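Community Pantry and Meals Coordinator

Dronddale Neighbourhood Centre
Permanent part-time, four days per week
Location: Dronddale, with regular travel to Pestow
Reference: 1367

About the Centre

Dronddale Neighbourhood Centre is an incorporated, not-for-profit organisation providing food relief, tenancy advice, settlement support and social programs to residents of Dronddale and Pestow. The Centre is governed by an elected board and receives its funding through a mix of government grants, local business support and private donations.

Food relief is the largest of the Centre's programs. The Dronddale pantry opens on four days each week, and a smaller pantry operates in the Pestow hall. A shared lunch is served at Dronddale once a week during school terms. Nearly 50 households use the Pestow service in an ordinary week, and demand at both sites has grown over the past two winters.

About the position

The Community Pantry and Meals Coordinator is responsible for the day-to-day running of both pantries and the weekly lunch. The position reports to the Programs Manager and supervises one casual driver and a roster of unpaid helpers.

The pantries stock dry goods, tinned food, long-life milk, fresh fruit and vegetables, bread and a limited range of frozen meals. Dry goods are bought in bulk through Ostrowski Wholesale under a standing arrangement that is reviewed each March. Fresh produce comes from local growers and from supermarket surplus. Visitors choose their own groceries from the shelves, and the successful applicant will be expected to maintain this practice.
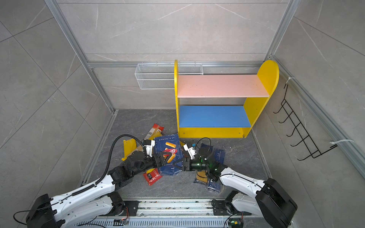

The Coordinator will also oversee the move of all stock records from paper sheets to the Pilus inventory system. Pilus has been in use at Dronddale for six months and is yet to be introduced at Pestow. Training will be provided, and previous experience with the system is not required.

Duties

The successful applicant will:

Order, receive and store food for both sites, within an approved monthly budget.

Check use-by and best-before dates, rotate stock and arrange the safe disposal of food that cannot be given out.

Prepare the roster for pantry shifts, deliveries and the weekly lunch, and find cover for absences.

Plan lunch menus with the kitchen team, taking account of allergies, religious requirements and the produce on hand.

Welcome new visitors, explain how the service works and refer them to other Centre programs where they ask for further help.

Keep accurate records of stock, donations and visits, and provide a written report to the Programs Manager every month.

Maintain the food safety plan for each site and attend council inspections.

Respond to complaints and incidents in line with the Centre's policies.

Selection criteria

Applicants must address each of the essential criteria in writing.

Essential

1. Experience in food relief, hospitality, retail grocery, warehousing or a related field.

2. Demonstrated ability to organise the work of others, including people who give their time unpaid.

3. A sound understanding of safe food handling and storage.

4. Clear written and spoken English, and the ability to deal respectfully with people who may be under considerable strain.

5. Competence with spreadsheets, email and basic record keeping.

6. A current driver's licence and the ability to drive a manual van.

Desirable

A food safety supervisor certificate, or willingness to obtain one within the probation period.

A second language spoken in the Dronddale or Pestow communities.

Experience in preparing budgets or in reporting on grants.

Conditions of employment

The position is offered on a permanent part-time basis, subject to a probation period of 6 months. Salary is paid under the applicable award, with superannuation and access to salary packaging. Hours are normally 8.30 am to 4.30 pm. Occasional evening work is required for community events, and time off in lieu is granted for any additional hours approved in advance.

The work is physical. It involves standing for long periods, lifting cartons and working in a cool room. Trolleys and lifting aids are supplied at both sites. Applicants who require adjustments to perform the role are encouraged to raise this with the Centre at any stage, and such requests will not affect the assessment of their application.

Appointment is conditional on a satisfactory police check, a working with children check and proof of the right to work in Australia. The Centre will meet the cost of the checks for the successful applicant.

How to apply

Applications should consist of a covering letter of no more than one page, a written response to the essential criteria, and a current resume with the contact details of two referees. Referees will be contacted only after interview, and only with the applicant's consent.

Applications may be lodged through the employment page of the Centre's website or handed in at the Dronddale reception desk in a sealed envelope marked with the reference number. Late applications will be accepted only by prior agreement with the Programs Manager.

Shortlisted applicants will be invited to an interview at Dronddale, followed by a short visit to the pantry while it is open. Interview questions will be supplied half an hour beforehand. All applicants will be advised of the outcome in writing.

The Centre is an equal opportunity employer. Applications are encouraged from Aboriginal and Torres Strait Islander people, people with disability, people from culturally and linguistically diverse backgrounds, and people who have themselves used food relief services.

A full position description is available from reception or by download. Enquiries about the role may be directed to the Programs Manager through the Centre's main telephone line between 9 am and 4 pm on weekdays.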